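Polstead fix

The Polstead fix is a daily reference rate for a small group of thinly traded currencies, published every weekday afternoon by the data firm Plirus. It takes its name from the street where the first quotes were collected by telephone, often from the same three dealers, two of whom shared an office.

Method

Contributing banks submit a bid and an offer during a window of 72 seconds. The highest and lowest submissions are thrown out and the rest are averaged. If fewer than 15 quotes arrive, the previous day's rate is repeated with an asterisk. In its first year the fix carried so many asterisks that some traders took them for part of the logo.

History

The rate was designed by Yasuo Nagano and Abenezer Beyene, who wanted a number importers could put in a contract without arguing over it. Importers argued over it anyway. A revised window was introduced in April of the following year, after Ogura, a brokerage, complained that the original one fell during lunch.

The best-known episode came on Tue 26 July, when a misplaced decimal point left one currency worth ten times its usual value for 29 minutes. Plirus later confirmed that 1,493 contracts had been priced at the wrong rate. Most were reversed. The holders of the rest have been hard to reach.

Criticism

The economist Sachiko Shimada has argued that the fix measures chiefly which dealers are at their desks. Plirus replied with a paper of considerable length, which conceded the point in a footnote. Rasberg, a rival benchmark, uses a longer window and is cited less often, mainly by Rasberg.

See also: Reference rate; Bid-offer spread; Thin market

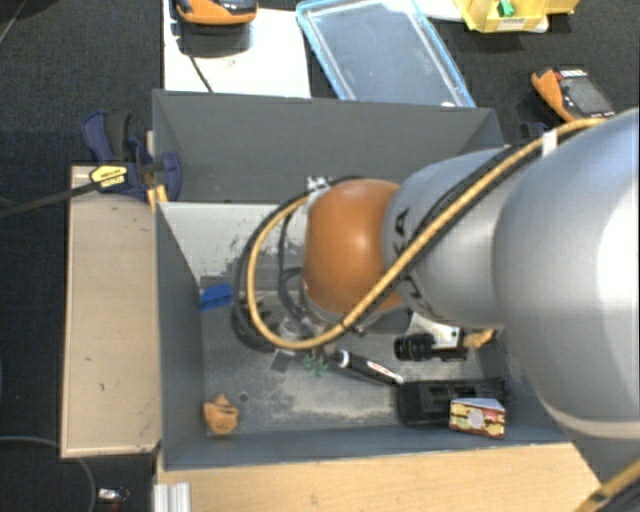

Robot arm over a bin of small objects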